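Chapter 7
Sorting and Grading Fresh Produce

Key terms in this chapter: grade, size class, color stage, tolerance, cull, lot, packout

Before You Read

Think about the last time you bought tomatoes, apples or onions loose from a bin. You may have turned a few over before choosing. Write down what you looked at first. Keep your list, and compare it with Table 7.2 when you reach it.

7.1 Why Produce Is Graded

A field of tomatoes does not ripen all at once, and no two plants carry quite the same fruit. Some fruit is large and some is small. Some has been rubbed by a leaf or split after heavy rain. A buyer who orders a truckload wants to know what will be inside the boxes without opening every one, and grading is the system that makes this possible.

A grade is a short description that both sides agree on before the sale. It sets limits for size, color, shape, firmness and damage. When a packer marks a box with a grade, the packer is making a promise about the contents. If the contents fall short, the buyer can ask for a lower price or refuse the load.

Grading also decides where fruit goes. The best-looking fruit usually goes to stores, where shoppers judge by eye. Fruit with surface marks but sound flesh may go to kitchens or to a sauce plant. Fruit that is rotten or badly crushed is called a cull and is taken out of the food supply, often to be composted.

The share of a lot that ends up in salable boxes is the packout. Suppose a grower delivers 20 bins of equal weight and 7 of them, by weight, are removed during sorting. The packout is 13 out of 20, or 65 percent. Growers watch this number closely because in many contracts they are paid on packed fruit only.

7.2 Color and Size

Color is the first thing most people notice, and for tomatoes it is also a fair guide to ripeness. As a tomato ripens, the green pigment breaks down and red and yellow pigments take its place. Packers divide this change into color stages, from fully green to fully red. Fruit that will travel for several days is often picked at an early stage and finishes coloring on the way.

Size is measured across the widest part of the fruit. Small round types such as cherry tomatoes are often sold by weight or by volume, and a packer may set only a smallest and a largest size. Large slicing tomatoes are divided into narrower size classes so that they sit evenly in the tray. 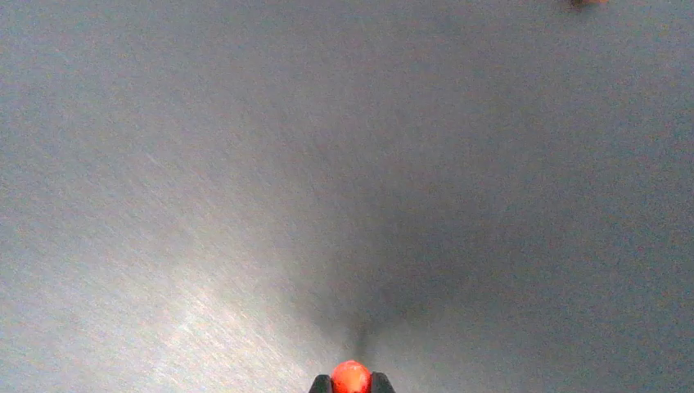

Can a tomato be the right color and still fail its grade?

Color is only one of the limits. A fully red tomato can be too soft, too small, cracked at the stem end or bruised under the skin, and any one of these can move it to a lower grade or make it a cull.

7.3 A Packing Shed in October

The town of Gonmont has one large packing shed, run by Junwood Growers. In October the shed takes in the last of the outdoor tomatoes along with the first storage onions. Alby McAlister manages the receiving dock. Each delivery is given a lot number when it arrives, and the number stays with the fruit until it is sold.

One Thursday morning a lot of 608 boxes was packed for a buyer in Ondora. The shed's inspector, Mal-soon Hwang, pulled 36 boxes from different parts of the stack and checked them against the grade. She did not take them all from the top layer. Fruit near the bottom carries more weight, and a sample from one place would not have described the whole lot.

The agreement with the buyer allowed a small amount of fruit in each box to miss the grade. This allowance is called a tolerance. Handling is never perfect – fruit keeps ripening after it is packed – and a rule of no defects at all would be almost impossible to meet. Hwang found two boxes over the tolerance for soft fruit. Both had come off the line just before the morning break, so she had the other boxes from that period set aside and checked again.

Section 7.4 explains how a sample size is chosen and what an inspector records for each box. You will need a ruler, a kitchen scale and a bag of small tomatoes for the activity at the end of that section.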